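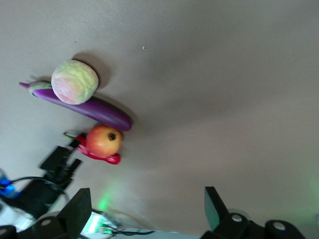
## 4. Setting up the Fletomska kitchen scale

The scale may be used on any level worktop. Battery fitting is covered in section 3.

1. Remove the transit card from under the weighing plate. Do not lift the scale by the plate while the card is out.
2. Place the scale on the worktop and turn the 2 front feet until the bubble sits inside the ring.
3. Press **ON** and wait for the display to show zero. If it shows `Lo`, replace the batteries before going further.
4. Hold **UNIT** until the display flashes, then press it again to step through grams, kilograms, pounds and ounces. Release to store the choice.
5. Put the empty bowl on the plate and press **TARE**. The display returns to zero.
6. Add the food. Read the weight when the stable mark appears at the left of the display.

**Note:** Fruit and vegetables with an uneven shape should be laid near the middle of the plate. Long items that touch the worktop will give a low reading - use the bowl.

**Caution:** Do not press down on the plate to test it. Overloading shows as `Err 2` and can shift the calibration.

### 4.1 Calibration lock

The scale leaves the works calibrated and locked. To unlock it, hold **TARE** and **UNIT** together, enter code 3732 with the **UNIT** key, and confirm with **TARE**. Use only the Poltard test weight supplied. The lock comes back on when the scale is switched off.

If the reading still drifts after calibration, move the scale away from fans, open windows and induction hobs, then repeat steps 2 and 3.

### 4.2 Cleaning

Wipe the plate with a damp cloth. Do not put any part except the bowl in the dishwasher.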